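The Altis Room: Making a Small Study Space Work
Project report, November group

Our group had one term and one small room. The room is at the end of the first-floor corridor and had mostly been used for leaving things in. We wanted to turn it into a place where people could sit down and get on with some work, and we loved doing it (even the scrubbing, which took far longer than planned!).

Who did what

Hsiu-ying Leung drew the floor plan and kept the diary. Chin-lung Fung and Tsz-kin Choi looked after furniture. King-fai Wu did the light and sound checks and wrote most of the section on surfaces. Our supervisor was Gerd Engelhardt, who let us get on with it and asked very good questions at the end of each week.

What we started with

The first job was clearing out. We moved old display boards, two broken chairs and a great many box files down to the store, and then we could see what sort of room it was. It is narrow and gets its daylight from one end, so anything dark along the long side makes it feel like a cupboard. We tried three layouts on paper before we moved a single thing, and we are very glad we did, as the first two would have left the door hitting somebody's chair.

Walls and table

We kept the walls white and put the table up against them. Chin-lung had wanted a white table as well, but once we had tried the brown wooden one in place everybody changed their minds, Chin-lung included. The grain shows up beautifully against the plain panels and the whole corner looks warmer. The seams between the panels also turned out to be handy for lining things up when we were measuring, a small thing but it saved us a lot of fuss with the tape.

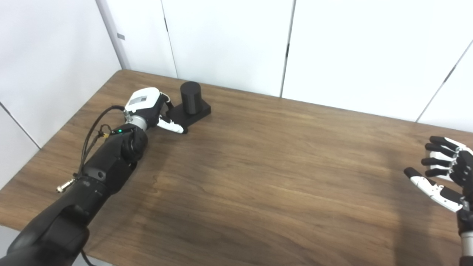
Testing the surface

We wanted to know how the table would behave in daily use, so each of us worked at it for a full afternoon and wrote down anything that annoyed us. Glare was the big worry. King-fai read the same chapter at both ends of the table with the ceiling lights on and found the end nearer the door more comfortable, so that is where we would put a reader.

We also asked 14 students from other groups to try the room and give it a mark out of 100. The comments were more useful than the marks. Several people wanted a hook for coats, and one asked for a clock, which we had completely forgotten!

What we would change

More sockets, first of all. We would also start the clearing out earlier and label the box files before carrying them downstairs. Tsz-kin would like to try a cork strip along one wall for notes, and has already drawn it to scale. The floor plan and the diary are in the project folder, number 3233.

Report handed in 27 Dec 2021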